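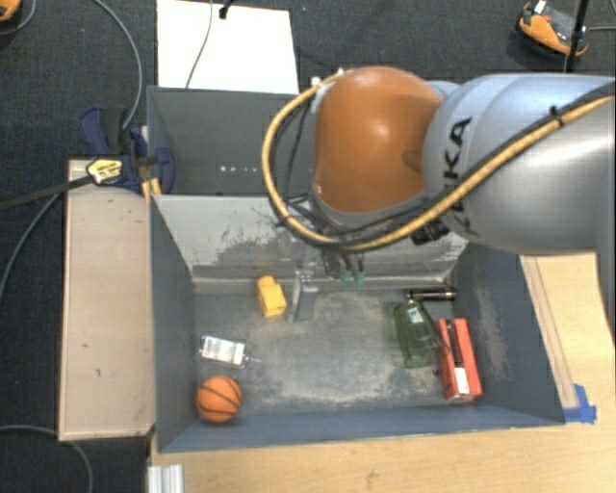 Celda de prueba de picking: brazo KUKA y pinza sobre una caja gris con artículos variados.

NOTA DE PRENSA

La sección sindical de Plulunley pide datos antes de ampliar la automatización del picking

4 de abril de 2022. La sección sindical del centro logístico de Plulunley ha presentado hoy su valoración del piloto de picking robotizado que la empresa Parnier desarrolla en la nave de preparación de pedidos. La conclusión es prudente: con la información facilitada hasta ahora no se puede afirmar que el sistema, denominado Clavis, mejore el trabajo de la plantilla, y menos todavía que justifique la ampliación prevista para junio.

Parnier anunció el proyecto a la plantilla con una presentación en la que se hablaba de «liberar a las personas de las tareas repetitivas». La sección sindical no discute que coger artículos de una caja durante un turno entero sea repetitivo. Quien haya trabajado en los pasillos de pequeño formato conoce el dolor de muñeca y de hombro al final de la jornada. Lo que discute es que la tarea haya desaparecido. En las semanas de prueba, la mayor parte del trabajo alrededor del robot la han hecho operarias y operarios: reponer las cajas, recolocar los artículos que la pinza no coge, retirar los que se caen y reiniciar la celda cuando se detiene.

«Nos dijeron que íbamos a supervisar. Yo he pasado turnos enteros dándole la vuelta a botellas para que la máquina pudiera agarrarlas», explica Bríd Fahy, preparadora de pedidos y delegada de la sección. «Antes cogía el artículo y lo ponía en el pedido. Ahora lo cojo, lo coloco para el robot y espero. No sé a eso cómo se le llama, pero supervisar no es».

Una prueba con pocos artículos

El catálogo del centro incluye 500 referencias de pequeño formato. Según la documentación entregada a la representación de la plantilla, el piloto se ha hecho con 40, elegidas por Parnier. La sección ha preguntado por escrito con qué criterio se escogieron y no ha recibido respuesta.

La pregunta tiene consecuencias prácticas. Una pelota pequeña, un envase transparente tumbado y una caja alargada plantean problemas distintos, y presentarlos separados en el fondo de una caja se parece poco a lo que llega del muelle, donde los artículos vienen amontonados, en bolsas o con el embalaje roto. Gilmartin, la ingeniería que instala la celda, sostiene que el sistema «aprenderá» las referencias restantes. No ha indicado en qué plazo ni qué parte de ese aprendizaje recaerá en la plantilla, que es quien corrige los fallos a mano.

Tampoco se ha entregado el registro de paradas. La empresa ha ofrecido una cifra de cogidas correctas por hora, 200, medida en una sesión de demostración a la que no asistió ningún representante de la plantilla. La sección no da por buena esa cifra ni la da por falsa; pide la de un turno normal, con sus paradas y con el tiempo de las personas que lo sostienen.

Ritmo y puestos

Preocupa además el efecto sobre el ritmo de quienes siguen en preparación manual. Desde que empezó el piloto, los artículos más fáciles se desvían a la celda y los pesados o incómodos se quedan en los pasillos. Los objetivos individuales, sin embargo, no se han revisado. Para quien trabaja en manual, el resultado es la misma exigencia con una carga peor.

En cuanto al empleo, Parnier asegura que no habrá despidos «derivados directamente» del proyecto. La sección señala que la fórmula deja fuera los contratos temporales que no se renueven y los cambios de turno. De los 7 puestos de «técnico de celda» anunciados, ninguno tiene todavía descripción de funciones, categoría ni salario.

Gearóid Lenihan, responsable de salud laboral de la sección, reclama que la evaluación de riesgos se haga antes de la ampliación. «Hemos pedido la evaluación del puesto junto a la celda y nos han contestado con un folleto», afirma. «Si el robot quita esfuerzo de espalda, estupendo, que se mida. A mí me gustaría poder decirlo. Pero también hay que medir las horas de pie delante de una caja, pendiente de que el brazo se pare».

Lo que se solicita

La sección sindical ha trasladado a la dirección las siguientes peticiones:

Entrega del registro completo de paradas e intervenciones manuales del piloto.

Lista de referencias probadas y criterio de selección.

Evaluación de riesgos específica de los puestos junto a la celda, con participación de la representación de la plantilla.

Revisión de los objetivos de preparación manual mientras se desvíen artículos a Clavis.

Categoría, salario y formación de los puestos de técnico de celda, por escrito y en horario de trabajo.

Mientras no se atiendan, la sección considera que la ampliación de junio debe aplazarse. La próxima reunión con la dirección está pendiente de convocatoria.

Contacto para medios: sección sindical del centro logístico de Plulunley, a la atención de Bríd Fahy.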